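Textbooks > Life Sciences > Running a Clinical Study

Chapter 7
Getting People Into the Study (and Keeping Them There)

Every study plan contains a sentence promising that enrollment will be finished by a certain month. It is usually written by someone who won't be in the building when that month arrives. This chapter is concerned with the distance between that sentence and the waiting room.

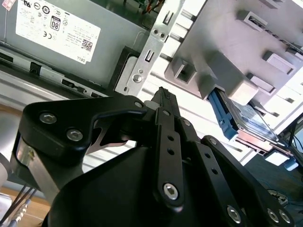
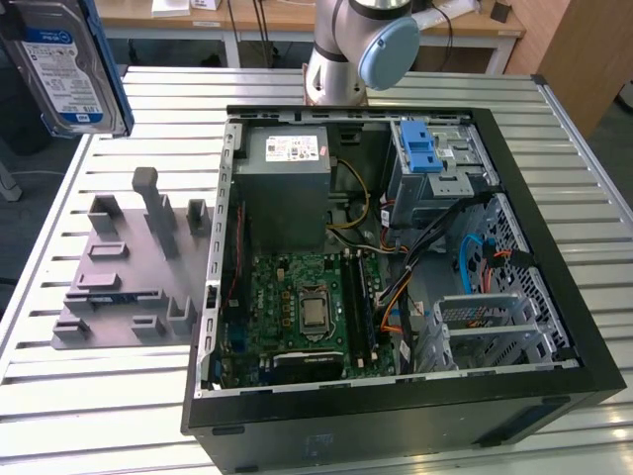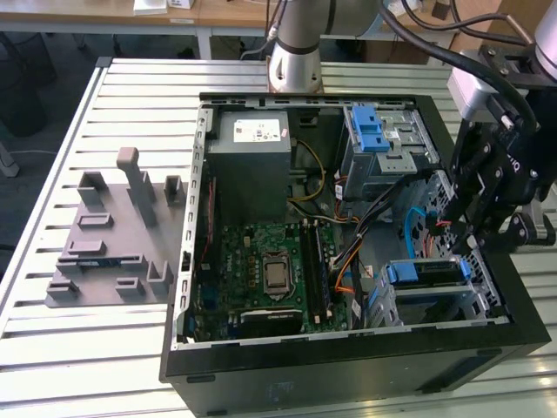
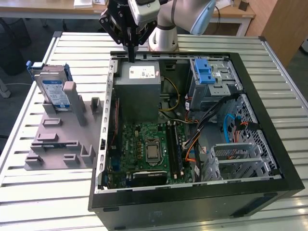 Figure 7.1. At the worktable.

7.1 The Villen study

Suppose a small drug maker, Villen, wants to test a once-a-day tablet for people with long-lasting knee pain. The plan calls for 2,000 participants at 20 clinics. Someone divides the first number by the second, gets a pleasingly round answer, and puts it on a slide. Each clinic is asked whether it can find its share. Each clinic says yes. Clinics nearly always say yes, much as dinner guests say they'd love to help with the dishes.

Recruitment opens in January. By spring, a handful of clinics are ahead of schedule, most are behind, and two have yet to enroll a single person, although both have sent cheerful emails. Villen does what sponsors do at this point: it buys posters.

The posters aren't the trouble. When a clinic reports that it sees plenty of patients with bad knees, it is telling the truth. But the study wants patients with bad knees who are over fifty, take no blood thinners, have never had knee surgery, and can come in every other week during business hours. Each rule was added for a sensible reason by a sensible person. Stacked together, they describe a retired athlete in perfect health who happens to live across the street.

7.2 Where the people go

It helps to think of enrollment as a series of doors. A patient must hear about the study, be interested, pass the phone screen, read a long consent form without losing heart, pass the in-person screen, and then turn up again. Some people leave at every door. Planners tend to worry about the first one because advertising is easy to buy. The heavier losses are often farther in, where the fix might be a parking pass or an evening appointment.

Villen's study closed with 1,900 participants, and the team called this a success. Whether it was depends on a question we take up in Section 7.4: how many of them were still taking the tablet at the final visit?

7.3 Words you will need

Screen failure. A person who wanted to join and wasn't allowed to. The term is unkind, and you should never use it where patients can hear.

Eligibility criteria. The rules for who may take part. They grow during meetings.

Retention. Keeping participants until the end. It receives a small share of the budget and most of the blame.

Before reading on, find the visit schedule for any study you have access to and try to fit it around your own week. Include the drive. Write down the visit at which you would have quit, and keep the note. You'll want it for the exercises on dropout.

Filed under: Study Design, Recruitment, Chapter Openers

We use cookies to remember your page and text size. Accept | Manage settings

Copyright Trudeo Learning. All rights reserved. Contact us | Back to top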